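Can a machine put the groceries away yet?

September 6, 2018

My sister-in-law asked me over dinner when she could buy a robot to clear the kitchen counter. I told her not soon, and she looked so let down that I went home and read for three hours -- company pages, forum threads, the 209 comments under one post about dish racks.

I come at this from the shop floor. I spent years at Tarnora, where the arms did the same weld all day and did it better than I could. But every part showed up in the same spot. My kitchen has never once worked like that!

So what I look at now is the dull stuff, a basket and a cutting board and one lumpy yellow thing to deal with.

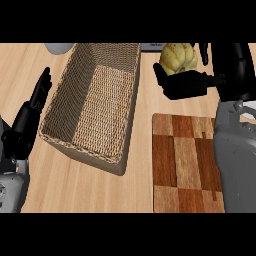
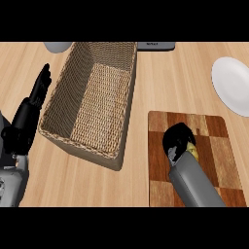
Simulated kitchen chores, two arms and an empty basket in both views.

It's a small job, and my nephew could do it at four while yelling about dinosaurs. For a machine it's a whole pile of guesses -- how hard to squeeze, where to let go, what the other hand should be up to in the meantime. I do think simulation is the right place to get it wrong. Bruise 3153 squashes in there and you haven't wasted a dime.

Would I pay for one today? No. Ask me again when it can unpack a bag it hasn't met before, with eggs in it.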